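Fiction > Short > The Reset

The Reset

The specification for the work was four pages long and had been written in Prillerden by people who had not seen the room. It defined an attempt as one descent of the gripper, one closure, one lift and one release. It defined a reset as the replacement of all objects in the bin by the operator, in arbitrary positions. It did not define arbitrary.

I was the operator on the late turn at Skestmont. My duties were to start the arm, watch each attempt on the cell, enter a label, and carry out a reset whenever the screen asked for one. The labels were held, dropped, missed and unclear. Unclear required a comment of at least one word. The early operator, whom I met only at the door, usually wrote "glare".

The target was 3,310 attempts by the end of February. Each attempt was stored with the view of the bin before it, the position of the wrist, the width of the closure and the label. The whole set went to a system called Duangkaew, which learned from it where to put the gripper next. Every Wednesday a new version of Duangkaew was sent back to us and loaded before the late turn, so that the arm I switched off on a Tuesday was in a strict sense a different arm from the one I switched on the following evening. The cables were the same.

The objects were few and had been chosen for their differences. A toy dinosaur in orange-brown had plenty of edges and a tail. A green one was slimmer. There was a clear container, which the depth measurement passed straight through, so that the arm went for the floor of the bin behind it and closed on the curved side by accident or closed on nothing. There was a second clear piece with a white end, and Duangkaew learned early to go for the white end. The small silver-grey piece rolled.

I kept no favourites. I record this because the question was put to me later, on a form.

The first weeks were uneventful. The share of attempts labelled held went up after each new version, slowly and with one fall. I ate my meal at nine. The clamps on the bin needed tightening from time to time, because a gripper that presses on a sheet-metal floor all night will move the bin a little, and a moved bin makes the earlier views of it wrong. The scratches on the floor spread outwards from the middle. I noticed them in the way one notices a carpet wearing.

In the third week Prillerden sent a query. It was addressed to the site and forwarded to both operators. It said that the late-turn data contained an unexpected concentration and asked for an explanation of the reset procedure in use. Attached was a plan view of the bin floor with a dot for each starting position of the orange-brown dinosaur. The dots for the early turn were spread over the floor fairly evenly. The dots for the late turn made a dense patch at the centre, towards the front, and then very little.

There were 266 dots in the patch.

I replied that the reset procedure was as specified. I gathered the objects, I put them back in arbitrary positions, and I stepped away behind the line before pressing the button. I suggested that the bin floor might not be level. The floor was checked the next morning with a digital level and found to be within tolerance. I suggested that the arm, on releasing the toy, might be putting it there. Prillerden answered that positions following a release had been removed from the plot. Only resets were shown.

They asked whether I was aware of placing the object in that region.

I was not. I wrote that I was not. Then, since the question had been asked, I watched myself for a turn. I did this by putting a strip of paper beside the keyboard and marking, after each reset, which object I had let go of first and which last. The dinosaur was last every time. The container went into the rear corner, because it was awkward to hold and I wanted rid of it. The other clear piece went against the wall for the same reason. The green toy I put down near them, lengthwise, without thought. By then my hand was over the middle of the bin with one thing left in it and nothing in the way, and I set the thing down.

It was also the case that the arm was good at it there. From the front centre, with the toy on its side, the gripper came down beside the body and closed and lifted, and the label was held. One key. The label held needed no comment. I had been at the desk for seven hours by the time most of the dots were made.

I reported the findings in a paragraph. I left out the remark about the key.

The people at Prillerden were quite reasonable. They explained that Duangkaew had no means of knowing why the toy was where it was. It had been shown over 26 versions of the same thing for every one of the toy in a corner, and it had drawn the conclusion available to it, which was that things in the world are mostly found at the front centre, lying on their sides, and come up easily. On a test bin at Landlow, with other objects and another operator, the arm had begun to descend at the front centre when there was nothing there. It closed. It lifted. It presented its empty gripper for the next instruction. It had done so 2 nights in a row before somebody thought to look at where the examples had come from.

I asked whether there was a recording of this and was told there was, and that it was not needed for my purposes.

A revised specification followed. It was five pages long. Arbitrary had been taken out. At each reset the screen now drew an outline of the bin with a numbered mark for every object, and the operator was to match the marks. This worked well for the corners. It took longer, and I found I disliked being told, although I had been told everything else since the start and had not minded. The early operator said the marks were restful.

The dots were not deleted. I had assumed they would be. Prillerden gave them a lower weight in the training, so that many of my evenings together counted for about as much as a handful of someone else's. I think this was correct. I worked out once which evenings they would be and then put the paper away.

Near the end of the month the marks failed to load. The screen asked for a reset and showed the outline of the bin with nothing in it. The instruction for this case, on page five, was to proceed by hand and make a note. I gathered the objects. To avoid any pattern I closed my eyes, turned once on the spot, and let them go from a low height in whatever order they came to my fingers. The container had to be put down, on account of its shape, so I reached for a wall and left it there. The silver-grey piece went off to the right. I heard it stop.

When I looked, the orange-brown dinosaur was lying on its side at the front centre.

I considered moving it. Moving it would have been a choice, and so would leaving it, and neither label for this existed. I stepped behind the line and pressed the button. The arm came in from the right and lowered itself over the toy with the gripper to one side of the body, and paused, as the latest version tended to, for slightly longer than the one before.

In the note I wrote the time, 21:40, and the words "placed by hand". Then I waited for the arm to finish so that I could enter the label.

Related stories
The Tolerance of Doors
Second Calibration
A Short Leave at Landlow
What the Weighbridge Recorded
Night Goods

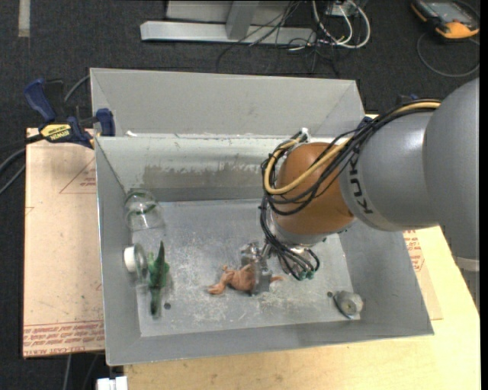
The late turn: gripper lowered at the front centre of the bin.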